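4.2 Folding on a soft bed

I said in Section 2 that I would come back to laundry, and I've been putting it off a bit, because laundry is where most of my nice tidy claims about household machines start to wobble. Put a towel on a hard gray table under good lights and a decent system will fold it for you all afternoon. Put the same towel on a bed, in a bedroom that somebody sleeps in, and you learn how much work the table was doing for you.

Ursina Frei and I spent most of September on this part of the study. We ran 163 folding attempts with the Laxdal controller, split between the flat table at Skekstead and bedrooms in people's homes (the homes were all in Jendthorpe, which kept the driving down). An attempt counted as a success if the cloth ended up as a single folded stack that a person could pick up with one hand without it falling open. That's a generous rule, I know! Fabian Tanner argued for a stricter one based on how well the edges line up, and he may be right, but my own folding at home would fail his version.

The trouble starts with the surface. A table pushes back when a finger presses on it, so the controller can come down until it feels resistance and then close. A plush blanket gives way, and the point where the finger is "touching" gets spread out over a fair bit of travel. Close too early and you get air. Close too late and you've pinched the blanket along with the cloth, and the two come up together. Yuzhen Xu started calling these double grabs in our notes, and the name stuck.

Then there is the seeing part. Our segmentation step was trained mostly on plain backgrounds, and people do not buy plain blankets. In Figure 4 the cloth itself is easy enough for you or me to find, one flat magenta shape in the middle of the bed, but look at what it has to compete with.

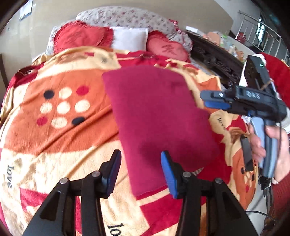 Vol. 62, No. 2

Figure 4. A folded cloth on a patterned plush blanket, with two handheld grippers, both with blue finger pads.

Every dot and every letter on a blanket like this one is a nice crisp edge, and crisp edges are what our corner finder likes best. Wrinkles make it worse, since a printed line that bends over a fold looks a lot like the hem of something. The color of the cloth helps us in this case. I would not want to bet on the same bed with an orange or cream cloth on it – we tried cloths that matched their blankets in a few of the homes, and the corner finder wandered off onto the blanket so often that Ľubica Kováčik asked me to stop and let her fix the training set first.

A stack that is already partly folded brings its own headache. The layers on one side may not line up, so the outline has steps in it, and the controller has to decide whether a step is a corner worth grabbing or just the layer underneath peeking out. People settle this by feel, sliding a thumb between the layers. We have no thumb to slide. What we do have is the Grotodico pad model, which guesses at the number of layers from how the pad squashes, and it does pretty well on towels and badly on anything fuzzy.

So can a machine fold the laundry yet? On the table, I'd say yes, if you are patient. On the bed I would say no, at least for ours, and I'd be a little suspicious of a yes from anyone who hasn't shown the blanket. Xiomara Holloway thinks the quickest fix is to have the machine lay down a stiff board first and fold on top of that. I resisted the idea for weeks as cheating, but my grandmother used an ironing board for the same job, and we take it up in Section 4.3.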